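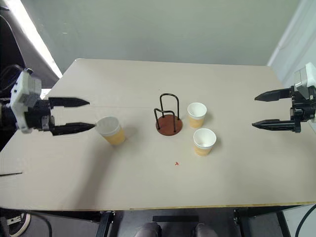 If it can't do my cups I don't want it, and you can tell Druteck I said so. My sister delivered this over the phone with the espresso machine screaming behind her, and then she hung up, so that was my whole briefing.

I should back up. My sister owns the coffee shop and I do everything for the coffee shop that isn't coffee. I do the books, I argue with the landlord, and I pick the equipment (I picked the dishwasher, which we don't discuss). So when Druteck started offering its Hapeta kit on trial to small food places, I was the one who filled out the form, and I was the one who drove to their place in Roltden with a bag of muffins on the passenger seat, because I was raised right.

The Hapeta is two arms, the grippers that go on the ends, a camera at each wrist and one up top, and a subscription. The subscription is the part you have to watch. It's 392 dollars a month if you sign for a year, and 810 if you want to be able to walk away whenever you feel like it. I had both numbers written on the back of my hand in pen like a kid before a spelling test. My sister had already said no to both, but she says no to everything in June, when the air conditioning bill comes.

Now, what she wanted was small. She wanted paper cups picked up and set where they belong, over and over, without being crushed. You'd be amazed how much of a morning is that. You'd also be amazed how easy it is to crush a paper cup when you're a machine that could probably lift my dog.

The demo was a plain table and paper cups and a cup holder, and I'll admit I'd dressed up for something fancier. I had my good earrings on! The rep had me stand back by the wall with a tablet, so I could flip between the cameras, and went over the safety stop with me twice. Then the arms started moving, and I completely forgot to be a hard-nosed buyer and said "oh, look at you" out loud.

They're slower than I'd pictured. In the brochure they whip around. On that table they moved like somebody reaching over a sleeping baby, and I kept leaning forward to help. One gripper would come in with its fingers wide open, stop, think it over, come in a little more. I asked if it could be sped up and the rep said yes, once it knew the job, and that a new job took 50 practice runs before they'd let it loose on a customer's counter. I asked who did the practice runs. You do, the rep said. You or your staff.

Well, my staff is my sister, me, and two college kids who can't be trusted with the whipped cream.

I wrote "50!!" on my hand under the prices and ran out of hand.
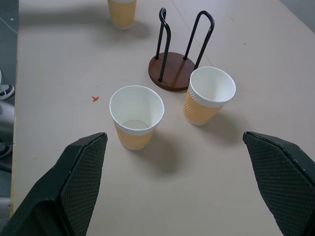 My one real trick as a buyer is that I look for the thing the seller didn't set up. Salespeople plan the big stuff and forget the rest, and the rest is where I live. I'd switched over to the wrist camera by then, mostly to get a look at the fingers, which have a diamond pattern on the inside like the grip on a good screwdriver, and I was feeling pretty smart about spotting that. Then I noticed a tiny scrap of something red lying out on the tabletop, just left of the nearest cup. It could have been paper, it could have been plastic, I couldn't say. But you should see our counter at eight in the morning. It's all scraps! Sugar packet corners, bits of receipt, a raisin. So I asked what the thing does about crumbs.

I watched the rep's face while I asked it. I've seen that face on plumbers.

The answer was long and I only followed the first half. The short version is that the Hapeta knows the cup and doesn't care about the crumb. If the crumb is under the place where a cup goes, the cup goes on the crumb. It won't sweep it off and it won't call anybody. There's a cleanup add-on coming, and when I asked when, I got a very nice smile.

I kind of liked it for that, though. I can't explain it to my sister but I'll try it on you. Everything else I've been sold for that shop was going to change my life. The dishwasher was going to change my life. This was a pair of arms that wanted to do cups, and past the edge of cups it had no opinions at all. I've worked with people like that and they were some of the best I ever had.

I ate one of my own muffins in the parking lot and called the other outfit, Velden, just to be fair. Velden doesn't sell you a kit. They send out a machine that's already trained, and they keep the cameras' footage, and they'll tell you a price after a site visit, and the site visit costs money. I said thank you and wiped the crumbs off the steering wheel.

Then I called my sister. I told her about the prices, and she made the noise. I told her about the practice runs, and she made it again but lower. I told her it was slow and that it would happily park a cup on top of a raisin.

So it's as good as the kids, she said.

I said it was a little better than the kids at some things.

She wanted to know if they could bring it to us, since our counter slopes (it does, toward the window, you learn to put the pens in a jar). I hadn't thought to ask about a slope. I'd gone all the way to Roltden with the only question that mattered sitting right there under every cup we've ever served, and I'd asked about crumbs. I went back in. The rep had finished off a muffin and was very decent about it, and said they could lend us a set for 18 days, no charge, as long as we did the practice runs and wrote up what went wrong.

They're coming tomorrow at six. I've cleared the end of the counter by the window and put a folded menu under one side of the board we're going to bolt them to, and then a second menu, and it's nearly level now. My sister came by, put a cup down on it, and stood there watching the cup with her arms crossed. It stayed where it was. She went to get another one.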